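The Count at Arnov

The ferry from Nestska came in at 10 with the last ballot box, and by then the hall at Arnov was cold. The stove had gone out during supper. I was clerk that year, and I signed for the box and broke the seal with my pocketknife.

The two candidates for district president sat on opposite sides of the room. The incumbent had held the office through three elections and had brought his coat, his sons and a speech. The challenger was a schoolteacher from Azimi who had brought a thermos.

We tipped the papers out and began. The incumbent's sons stood close enough that I could smell the onions on them. Twice I asked them to step back, and twice they did, for a minute. 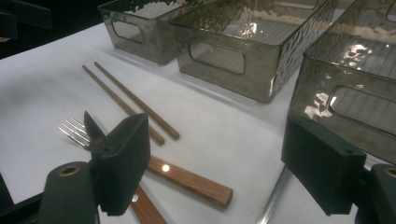
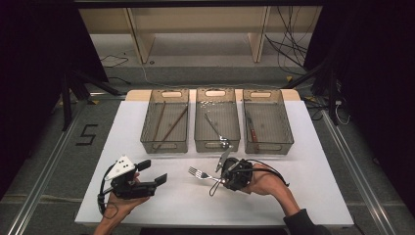 By midnight we had the Nestska papers sorted and tied. I read the total aloud: 832 for the teacher, 415 for the president. The room was quiet except for the rain on the windows.

"Read it again," said the president.

I read it again. He asked for a recount, and the law allowed him one, so we untied the bundles and started over. His sons sat down. The teacher poured out what was left in her thermos and offered the cup to the woman counting beside me.

The second total was the same as the first. The president buttoned his coat and took the speech from his pocket. He looked it over, folded it smaller and put it back.

"There's a leak in the office roof," he told the teacher. "Over the desk. You have to call Erkier to get it fixed, and they won't come before March."

"I'll move the desk," she said.

He handed her the key and went out to see if the ferry was still there.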